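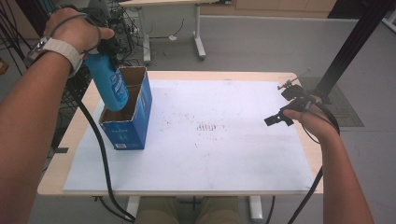
Firouzeh Dehghan wrote to me after the last gallery to say that a tall narrow box is the most useless shape there is, and that she has been throwing them out for years. I read her note twice with my coffee and then went straight to the shelf to look at mine, because I could not disagree more! A tall narrow box takes up hardly any room on a shelf and it holds the one kind of thing that never wants to stand up by itself, and that is a bottle.

So welcome to the boxes and bottles page, part of the big sort-out we have been doing at the Thambiah rooms since June. If you've been following along you will know that we started with the paper cupboard (a whole story of its own) and then moved on to the tape and string, and only now have we reached the cleaning things. I had been putting them off, I admit. They lived under the sink in a heap, and every time Lurdes Mota wanted the glass cleaner she had to take out 14 other things to get at it.

The spray bottle in the first picture is a blue one and it is going into a blue box, which pleases me more than it should. The top flaps are off the box, and I do recommend that for anything you reach for often - flaps get floppy and they are always in the way of your fingers. Bottles with a trigger like to go in bottom first with the trigger up top, so you can grab it by the neck and be off.

We keep the big white board on the table for this sort of job. It has its specks and scuffs by now and I wouldn't part with it. Ruwan Uddin offered to find us a new one from Grornley and I said thank you, but no, we are used to this one, and besides, the wooden edge of the table shows nicely around it.

I should say a word about cardboard too, for those of you who asked. We save what comes in with deliveries, and Anoma Chowdhury keeps the good ones flat behind the door. A bit of fraying along the top doesn't bother us. When a box goes soft at the bottom it goes out with the recycling, and there is always another one waiting. 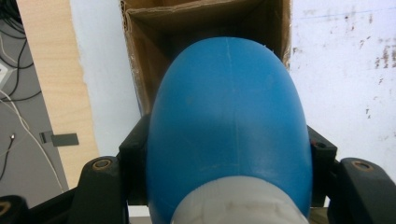 Should the boxes have lids? Leave them open if they live on a shelf at eye level, and save the lids for whatever is going up high or into the shed.

Smooth, rounded blue plastic against plain brown cardboard, with a frosted white collar at the bottom. I do like that blue, light scuffs and all.

Next time it will be the drawer of odd lids, which Tania Kodikara has already started on without me. Bring your own lid stories, the longer the better!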